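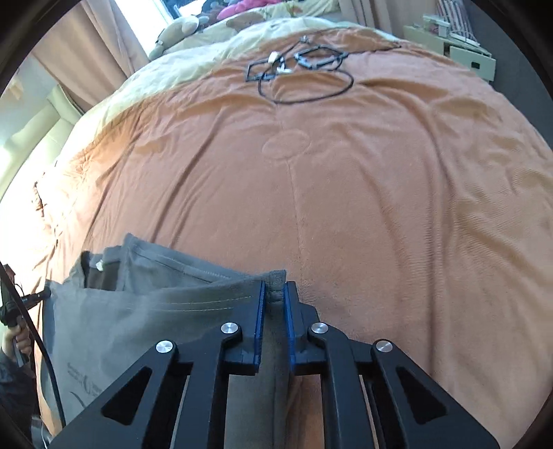 Gray garment on the bed, neckline open, label showing.

Home | Fiction | Archive | Submit

November 2024
By the Curkgate desk

Inventory of a Room in Clostodville

The lease required the room to be cleared by the end of December. The tenant began with the clothing. A form from Orkent Storage lay on the nightstand, and it allowed 21 lines per page. Line one was the bed, which was staying. Line two was the blanket, orange, plush, which was not.

Garments were to be laid flat, folded to a width of 40 centimeters, and entered by color and condition. The form gave no space for the owner's name. The tenant had asked about this by phone. The clerk said ownership was established by the account number, and the account had been opened four years earlier by the tenant's sister.

The gray one was hers. It had been in the bottom drawer under the spare sheets. The tenant put it on the bed and read the care instructions from memory: cold water, low heat, no bleach. She had ignored all of them. There was small dark printing on the front, and the tenant did not enter it on the form.

The procedure was the one their mother had taught them. Lay the garment down. Smooth it from the center outward. Bring one side over, then the other. Fold the bottom to the top. The sister had always started with the bottom, and her stacks fell over.
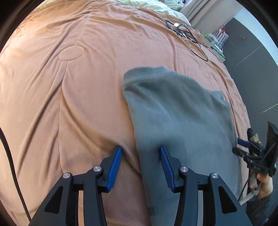 Hem and side edge of the garment.

The tenant smoothed the cloth and stopped at the hem. A corner would not lie down. Pressing it had no effect. Under condition, the form offered good, fair, and discard. The tenant wrote "fair," crossed it out, and wrote "good."

The declared value came next. Orkent covered up to 500 per carton, and anything above that went through the Xiong office, with receipts. There were no receipts. The tenant entered zero, and the line was complete.

At the next line the tenant went back to the bed, opened the garment out again, and folded it from the bottom. It came to 43 centimeters. It went into the carton that way, on top.

Fiction | Next story | Back to top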